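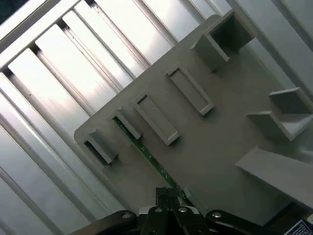 [plindon-list] Re: Dead keys on a 314, and what to do about the rhythm section

From: Rosângela Miranda
To: plindon-list
Subject: Re: Dead keys on a 314, and what to do about the rhythm section

Hello Kedir, hello all,

Welcome to the list, and what a lovely first post! I've had a Plindon 314 on the kitchen table or under the spare bed for most of my adult life, so I'm answering at some length. Others will disagree with bits of it, I'm sure (Cleiton, I can hear you from here).

Kedir Gebru wrote:

> I picked up a Plindon 314 in August from a church hall that was clearing
> out its cupboards. It powers up and most of it sounds wonderful, but there
> is a run of notes above middle C that are either silent or come out very
> quietly unless I really lean on them.

That run above middle C is the classic one. It's where everyone plays their tunes, and on a church hall machine it will have had years of hymns and children's parties in the same few notes. Nine times in ten it's the rubber contact strip under the keys and nothing worse. The 314 isn't touch sensitive, so if you're getting a quiet note by pressing gently and a proper one by leaning, have a listen on headphones first. I once spent an entire evening chasing quiet notes on mine and they were all coming from a dirty volume slider that I happened to be nudging with my sleeve. Work the slider up and down a few dozen times with the power off and try again. If it still goes quiet only on those notes then I'm puzzled, and I'd love to hear a recording.

For the silent ones, take the back off, lift the key bed out and peel up the rubber strip. Start at one end and go slowly, the little locating pegs are easy to tear. Wipe the board side with isopropyl on a lint-free cloth, and do the black pads on the rubber with a cotton bud that's barely damp. Let it all dry before it goes back. Please don't sand the pads! There's an old page still floating about that tells you to use 2,000 grit paper on them, and I have bought two keyboards from people who followed it. The black coating is very thin and once it's gone you're into conductive paint, and the paint never feels quite the same to me.

> Is it worth looking for a spare strip, or are those long gone?

Long gone as new stock, but there is hope. The Zavala home keyboards of the same period used a strip that fits if you trim the pegs at the top end. I've done it to one octave of mine and I honestly can't tell which octave it is when I play. Broken Zavalas turn up all the time and hardly anyone wants them, poor things. Valquíria Rocha used to keep a box of parts from dead ones and might still have some, so do write to her through the list.

> Second question. The rhythm section plays, but the tempo wanders. It will
> start a waltz at a nice pace and be galloping by the end of the page.

Oh, I do love a galloping waltz. Mine did that for a whole winter and my sister and I got rather good at keeping up with it.

The tempo knob is the first thing to look at. It has a worn patch around the place where people leave it, and if you turn the knob well past that spot and the pace holds steady there, you've found your fault. Contact cleaner will buy you some months. A new pot is better, and the one Cremilda Pimentel recommended in her post on the Bimier repair is a good match with a slightly longer shaft, so the knob sits proud of the panel by a hair. If it wanders wherever the knob is set, then I'd suspect the capacitors near the clock, and that's where I stop and take it to somebody with steadier hands.

Do get the rhythms going, though. There are 16 of them and people are very snooty about them, and I think they're the best thing on it. The bossa has that tiny dry rimshot which I've never heard on anything else. Try it with the flute voice, the sustain on and the chord section turned nearly all the way down. The beguine is good slow, far slower than the marking on the panel suggests. I've never found a use for March 2, so if anybody has one, please send it in.

> Last thing, and I feel a bit silly asking, but is there any music written
> for these? I can read a tune and pick out chords but I'm no pianist.

Not silly at all! There was a run of songbooks sold alongside them, with big notes and the chord names printed over the top, and they suit the chord section perfectly. Look out for the Skekmont ones with the spiral binding, which lie flat on the music rest and don't creep shut in the middle of a verse. The arrangements are simple but somebody clearly cared about them, the left hand in the carols book especially. Any songbook with chord symbols will do just as well. I play a lot from an old folk collection and put a rhythm under whatever will stand it.

One practical matter before you open it up. The screws on the back are different lengths and the long ones will go straight through into the top panel if you put them in the wrong holes. I draw the outline of the case on a bit of cardboard and push each screw through where it came from. The speaker wires are short, too, so prop the lid beside the case and don't lift it away until you've unplugged them. And go easy on any plastic clips - it's old plastic and it snaps without much warning, more so in a cold room.

Cleiton Cordeiro asked at the end of the last thread whether anyone would be up for another swap of recordings. Yes please, count me in. Last time I made a terrible mess of a tango and enjoyed every minute. Kedir, you'd be very welcome to join even with the notes missing. I'd pay 300 of anything you like to hear a tune that has to steer round that gap!

Let us know what you find when you get the strip up. And tell us which colour yours is, the brown or the grey. I'm keeping a list.

All the best,
Rosângela

_______________________________________________
plindon-list mailing list
To leave the list, send a message with the word "unsubscribe" as the subject.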